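Wimonville Household Services Forum
Board: Table Care and Setting
Topic: Quilted mats under plated produce, continued use or withdrawal

Posted by herville_registrar
26th August

Members are invited to comment on the proposed revision to section 4 of the Table Setting Guide. The present text requires a padded mat beneath any plate placed on a hard white tabletop. The Herville office has received several requests to withdraw the requirement and permit a bare table. Replies should address the practical merits of the mat, including laundering, storage and the placing of loose produce beside the plate.

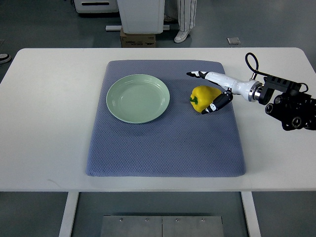
The mat requirement was adopted when the dining rooms changed to white tables, which show every scuff left by the foot of a plate. It has been kept at each review. The current guide also states that the mat should leave a margin of bare table on the side nearest the diner, and the strip of white in front of the blue-gray mat meets that rule. The yellow pepper lies directly on the quilting beside the plate, a practice the guide neither permits nor forbids. I would ask members to be specific on that point.

Reply from vik_linen_desk

The linen desk supports keeping the mats. We hold 667 of them, and the greater part remain in good condition after long service. Quilted fabric dulls the noise of plates being set down, and a plate placed on it does not slide when a tray is put down next to it. Our one request is that the guide give a washing interval. At present each dining room sets its own, and the mats come back to us in very uneven condition.

Reply from memgate_stores

I must respectfully disagree with the linen desk. Padded mats take up far more shelf space than flat ones, and they cannot be folded without leaving a crease that lasts through the following meal. Our annual laundering charge at Memgate stands at $3720. A bare table can be wiped in a moment. If protection is needed, a thin flat mat would serve.

Reply from herville_registrar

The cost is noted and will be entered in the review. Could memgate_stores confirm whether that amount includes napkins?
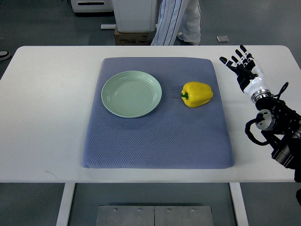 Plate and yellow pepper on the padded mat, with open space between them.

Members will observe that the lower half of the mat is unused. A smaller mat might answer the storage objection without removing the protection.

Reply from memgate_stores

The amount includes napkins. I accept that this weakens the comparison and will supply a separate amount for the mats before October. A smaller mat would be acceptable to stores.

Reply from wim_table_standards

A smaller mat would not be acceptable to us. The lower half is where the diner's forearms rest, and it is also where a knife is laid when the meal is served. The size was settled in the 2000 edition after a long exchange, and I see no new argument here.

On produce, my view is that a whole pepper belongs on the plate. The stem end can carry grit into the stitching, and a fine diamond pattern is slow to brush out. The pale green plate has a raised rim and is well suited to holding a pepper steady.
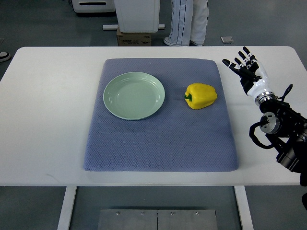 Pale mint-green plate, empty, with the pepper to its right on the mat.

The gap between the two is small. Moving the pepper onto the plate would ask very little of anyone.

Reply from vik_linen_desk

Grit has not been a difficulty for us where produce is washed and dried first. Oil is the greater trouble, and it comes from dressings. I would prefer that the guide say "washed and dried produce may rest on the mat" and leave the choice to the dining room.

Reply from wim_table_standards

I could accept that wording if "whole" were added before "produce." Cut peppers must remain on a plate or board.

Reply from vik_linen_desk

Agreed.

Reply from herville_registrar

The wording on whole produce will go forward as amended. Mat size remains open, and the present requirement stays in force until the separate laundering amount from Memgate has been received. Members with a view on the washing interval should post it in this topic.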